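How do you pick a hand for a robot?

Right, quick one this. Grippers! A gripper is the bit on the end of a robot arm that does the grabbing. Your hand has four fingers and a thumb. Lots of grippers have just two fingers, and they open and shut like tongs. That's it. No palm, no wiggly pinky.

So can two fingers do kitchen jobs? Depends on the fingers. Which is why people at places like the Toft workshop in Rusevley spend whole afternoons trying them out.

Try it yourself first. Put socks on your hands (clean ones please). Now pick up a coin. Hard, isn't it? Now pick up a teddy. Easy. Same hands, same socks, differnt thing to grab. Robots have exactly this problem, all day long.

What gets tested

Soft things. Cloths are horrible for robots. A mug stays mug-shaped when you grab it, but a cloth folds up, slides about, hides its own corners. And wiping with one is harder again – you have to hold it and push it at the same time. Push too gently and the cloth just tickles the pan. Push too hard and the pan slides away, or the arm stops itself to be safe.

Round things. A pan has a curved side, so a flat finger only touches a little bit of it. The handle is usually a better place to hold.

Two arms or one? You wash up with two hands. One holds, one scrubs. Robots can share like that too, but then the controller (the computer part that tells the arms where to go) has to keep them from bumping elbows. 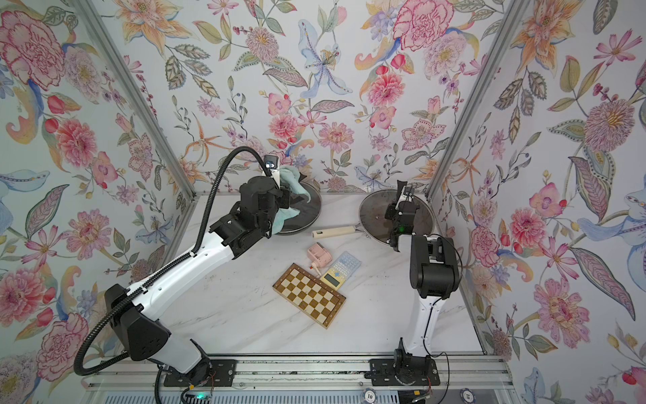
My class tried the sock thing with a wet flannel and a saucepan, and it was way harder than the coin! Could a robot have one soft finger and one hard one? From 4B.

Good question 4B, and yes it could. The Drandier project had a go at mixing fingers. Hard one for pushing, squashy one for holding. The squashy one wore out quicker, so there's always something you give up.

How do you make it a fair test?

Same as in science at school. Change one thing, keep the rest the same. New fingers? Then same pan, same cloth, same place on the table. If you change the fingers AND the cloth and it goes better, well, which one helped? No idea. Start again.

And one go isn't enough. Anybody can be lucky once. For each set of fingers the Mement test sheet asks for 20 tries, with a 5 minute rest in the middle so the motors can cool down. Tick or cross every time. Then you compare the ticks.

Where should the camera go?

Robots need to see, mostly, and there is more than one spot for a camera.

Up high or off to the side: it sees the whole table, both arms, everything. But an arm can get in the way, like someone standing up in front of you at the cinema.

On the wrist: it goes wherever the gripper goes. Brilliant for close-up stuff. Not so good at the big picture, and part of the view is always filled up with the robot's own finger.

Glass is the tricky one for both. You can see straight through it, and shiny bits bounce the light around. People bump into glass doors, so don't laugh at the robot. A glass lid does have a metal edge sometimes, and that helps alot because the edge is something solid to look for.
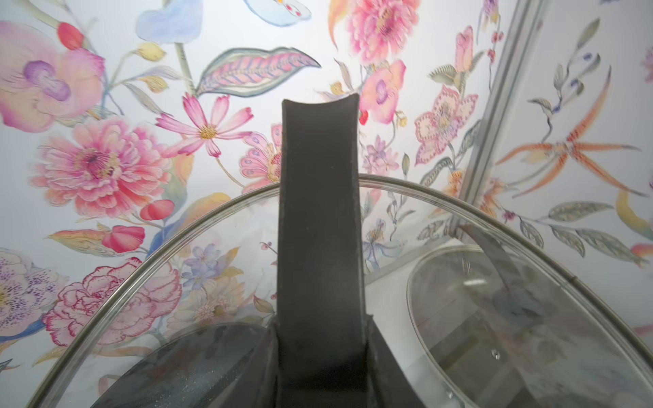 A wrist camera's view: gripper finger, glass lids and part of a dark pan.

Lots of teams use both sorts of camera together. One for where things are, one for the last little bit before the grab.

Your turn

Get two wooden spoons. Those are your gripper fingers. Now try to pick up
– a tea towel
– a plastic lid
– a tennis ball
Do each one a few times and write down ticks and crosses. Then wrap rubber bands round the ends of the spoons and do it all again. More ticks? Fewer? Was it the same for all three?

Then shut one eye and have another go. Trickier to judge how far away things are. That's what it can be like with a single camera.

Words to know
Gripper – the grabbing part
Wrist – the joint just before the gripper
Controller – tells the arm how to move

Next time: suction cups, and why they hate woolly jumpers.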